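Spring notes from the games cupboard

Well, the wattle's out, my nose is streaming, and I've finally done what I've been promising in this newsletter since autumn and gone through the games cupboard at Alham Hall. All of it. It took two afternoons and most of a packet of Scotch Fingers, and I've come home with opinions!

First, the good news. The tile games have survived far better than the board games. Boards split along the fold, cards go soft and furry at the corners, and little paper money goes wherever little paper money goes (I found a wad of it inside the kettle box). But a tile is a tile. You can drop it on the lino, spill your cuppa on it, leave it in a hot car at Balto for a week over January, and it still does its job. My nan's set lived in a biscuit tin for the whole of my childhood and I reckon you could play with it tonight.

The bad news is that tiles go missing, and a tile set with one gone is a sad thing. We had three sets short. One turned out to be my fault -- I'd taken it to my sister's at Easter and the missing piece was in my beach bag, in the pocket with the sunscreen. Sorry to everyone who was blamed.

A few of you have asked what to do about replacements. You can buy odd tiles second-hand, but the thickness is never quite the same and once you've noticed it you can pick that tile from across the room, which rather spoils the fun for everybody else. I used to cut blanks out of cereal box and glue two layers together. They looked fine and felt dreadful. Now I just combine two broken sets into one good one and keep the leftovers in a jar marked SPARES. The jar is on the second shelf, next to the scoring pads. Please put strays in there and don't start a new jar, as we already had four.

On washing: lukewarm water, a drop of dish soap, an old toothbrush, then lay them out on a tea towel overnight. Don't soak them if the markings are painted on. I learnt that one the hard way with a lovely old green set, and I still feel a bit sick about it. Anything wooden gets a wipe with a barely damp cloth and that's its lot.

We also need to talk about the tables. The felt cloths are gorgeous and quiet, and I know some of you won't play on anything else, but they hold crumbs and they're murder to wash. I've come round to a plain pale top, bare, with the lights on. Small tiles show up beautifully and my eyes aren't what they were. Yes, it's noisier. I like the clatter, I always have!
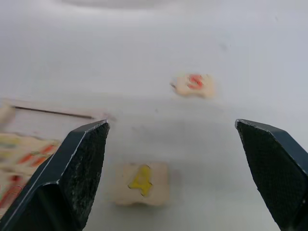

Marg wrote back to my last newsletter to say she'd sooner give up scones than her felt, that shuffling on a bare table gives her a headache by the second round, and could we at least keep one cloth table down the kitchen end for those who want a bit of peace. I think that's more than fair. One cloth table it is, and whoever sits there shakes the crumbs out afterwards, over the garden and not over the mat.

Next games afternoon is 14/09/2021, doors open at one, gold coin at the door as usual. Bring a plate if you can. The Nendis bus stops out the front again now the roadworks are done, so there's no need to walk up from the roundabout. If you've got a tile game at home that we've never tried, chuck it in your bag, and if you've lost the rules bring it anyway and we'll muddle through.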